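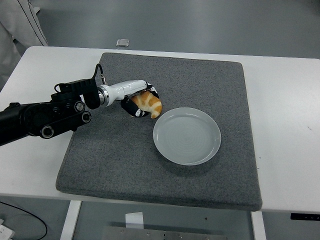 *Plate task, toy croissant in the gripper, just off the plate. Gray felt mat.*

4 December 2023

Table-setting runs, continued. Same table as last week, felt mat on top, one plate, one croissant. The question from the Tinance people is still whether an arm can lay out a breakfast tray without somebody standing next to it, and I want to have something better than "sometimes" to tell them before the holidays.

Ran 198 attempts over the day with the policy from the July data plus the new demos. An attempt counts as good if the croissant ends up on the plate and the plate is still where it started. 16 failures. By type:

- missed grasp, fingers closed on air or on the tip only: 8
- croissant landed on the rim and rolled off: 5
- plate got pushed: 3

The pushed plates all came in one stretch after lunch. Harriet noticed that the mat had crept toward the front of the table, so the plate was sitting closer to the arm than it does in the demos. Slid the mat back and had no more of them. We should mark the mat position on the tabletop with tape. I wrote this down in July too and didn't do it.

Missed grasps are the more interesting ones. Most of them are with the croissant lying with the tip pointing straight at the arm. There are very few demos with that orientation. Štefánia thinks thirty more would take care of it. I think she's probably right, but I'd like to see the wrist turn earlier in the approach, and more demos of the same style won't give us that. Agreed to record half her way and half mine and see.

Release is still too high for my taste. The hand gets over the plate, hesitates, then opens. With a toy it doesn't matter much. A real croissant would shed all over the mat, and a cup is out of the question. Tried lowering the release height by hand in the config. It got slower and touched the plate twice, so I put it back. None of the 198 were run with that change.

On speed: Harriet can put a croissant on a plate in the time it takes the arm to decide where the croissant is. She did ten in a row to make the point. For a hotel kitchen at six in the morning this is not a replacement for anyone yet. It could be all right for a tray line that runs overnight with nobody waiting on it — same plate, same place, same item. That's a shop-floor job more than a household one, and I think we should say so in the report. The home version needs the plate to be anywhere, the table to be a mess, and the croissant to be squashable. We have tested none of those.

Total demos in the set is now 3,675, counting the ones from the Vurna bench. I'm not sure the Vurna ones help here. Their table is a different height and the lighting is harsher. Worth one training run without them. Queued it for tonight, should be readable by morning.

Other things:

- Gikier sent the replacement finger pads. Not fitted. I don't want to change pads in the middle of a comparison.
- The upper joint makes a faint tick on the way back to home. Štefánia hears it, I only hear it when she points it out. No errors in the log. Watch it.
- Nakamura asked again about dishes, meaning clearing and not setting. Told them not before we can pick up a plate by the rim, and we haven't started on that.
- The disk on the logging machine is getting full. Move the July video off.

Tomorrow: tape first, then the tip-on orientation. Štefánia on demos in the morning, me after that. If there's time, swap the plate for the deeper bowl and see how badly it goes.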